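Permit for a solidarity vigil on the courthouse plaza: event or demonstration?

Posted in Larncombe Community Help > Public Assembly and Permits

Ghislain Leclerc
I'm organizing a vigil for political prisoners held abroad, on the plaza in front of the Larncombe courthouse, in February, 6 p.m. to 8 p.m. We expect 40 people. There will be three speakers, one battery-powered speaker on a stand, and a folding table for petition sheets. No tents, no stage, no street closure.

The city site lists two forms. The special event application requires 40 days' notice and proof of liability insurance. The public assembly notice requires 3 business days and no insurance. The clerk's office told me by phone to use the event form "if there is equipment." The notice form has a checkbox for amplified sound, so I don't see how equipment alone can decide it.
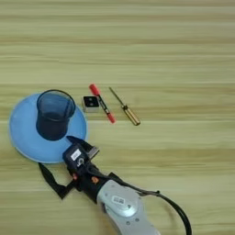

Our group is unincorporated and has no policy. A one-day certificate would cost more than we have. Which form applies, and can the clerk refuse the notice if I file it?

steltmont_hall
Use the assembly notice. The test in the Larncombe code is the purpose of the gathering and whether it closes a street or puts up a structure. Speeches and petitions count as assembly. A folding table isn't a structure under the definitions section, which covers tents, stages, bleachers and anything anchored to the ground.

Check the amplified sound box and give the hours. Sound on the plaza has to end by 9 p.m., so you are inside the limit. Attach a one-page sketch showing the table, the speaker stand and an open path to the courthouse doors. Missing sketches are the usual reason a notice comes back.

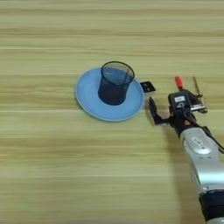 File in person and ask for a date-stamped copy. If the clerk still wants the event form, ask for the denial in writing with the code section cited. A written denial can be appealed to the city manager. A phone conversation can't.

One thing to check first: the courthouse steps belong to the county. The city notice covers the plaza up to the bottom step only. If your speakers want to stand on the steps, you need the county's permission separately.

Ongart18
We did one of these in Kunska and never filed anything. Police drove by twice and didn't stop. I wouldn't worry about it.

steltmont_hall
Kunska has no notice rule for groups under 50. Larncombe does once sound is amplified, so that won't carry over.

Ghislain Leclerc
Thanks. Steps are out, we'll stay on the plaza. Filing the notice with a sketch.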